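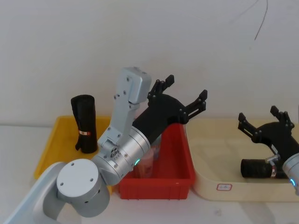
Brurkdale Board Game Rules Corpus

README, revised December

What you get

This is a collection of 400 rulebooks for tabletop games, typed out as plain text, with a table saying where each one came from and how badly it explains itself. Most are from small publishers that folded long ago. A few are from games that never had a publisher, only an uncle with a typewriter.

It began as an argument over a game called Ostholm, whose rules say that a player "may, if compelled, trade." Four adults spent an evening on that sentence. I started collecting rulebooks the next morning, to find out if the others were any better. They are a little better.

Files

rules/ holds one text file per game, named by its ID number
games.csv has title, publisher, player count, stated playing time and source
notes.csv has annotator comments, including the rude ones
errata/ has official corrections, where the publisher admitted to needing any
scans.txt lists which library or attic each original lives in

Text is UTF-8. Line breaks follow the paragraphs of the original, except in the Stonero titles, where the printer broke lines wherever the mood took him and we repaired them by hand.

Columns that need explaining

stated_time is whatever the box said, in minutes. Treat it as marketing. Where the box gave a range, we kept both ends in the same cell with a hyphen between them, and yes, your spreadsheet will try to turn some of these into dates. Import the column as text.

min_players and max_players come from the rulebook when it disagrees with the box. Higuchi says two to six on the lid and then deals out five hands. We put down five.

clarity is a score from 1 to 10, given by a person who had read the rules once and then had to teach the game to somebody else. A 10 means no one at the table asked a question. There are no 10s.

first_player holds the method for choosing who goes first. I had meant this to be a throwaway column and it has become the one people write to me over. "Youngest" is the usual answer. One file says "the player who most recently moved house," and another leaves it to the weather.

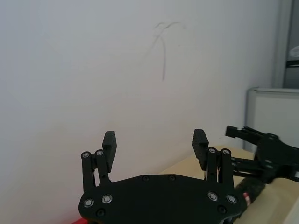
How the typing was done

Scans went through text recognition and then past a human being. Chin-lung Tseng proofread the older half and set the house style, which comes down to leaving the author's mistakes alone and fixing ours. If a rulebook spells "dice" three ways, so does the file. If you find a zero where a letter O should be, that one is on us, and please report it.

Diagrams are not included. Where the text leans on one ("arrange the tiles as shown"), there is a marker in square brackets with a short account of the layout. Some of these accounts are longer than the rules they sit in. Hexagons are hard to put into words.

Known problems

Translated rulebooks are marked in the language column, but only the English side is here. There are 91 of them, and their clarity scores probably say as much about the translator as about the game.

Games 112 and 113 are the same game with different hats on the cover. We kept both.

Card text is patchy. If the cards were in the box we had, we typed them up. Missing cards are missing from the file too, and a file can be short by up to 10 cards before we flag it as incomplete.

The scoring section of Ostholm appears twice, with different totals. Both are in the original.

Using it

Fine for teaching, research, settling arguments and starting them. Credit the Brurkdale corpus and give the version number. Please don't use it to resell the rulebooks in bulk. A handful of the authors are still with us, and they gave permission on the understanding that they'd finally be read.

Corrections go in the issue tracker. Quote the file ID and the line, and say what you think it ought to read. Requests to add your own game are welcome once it has been played by someone who isn't related to you.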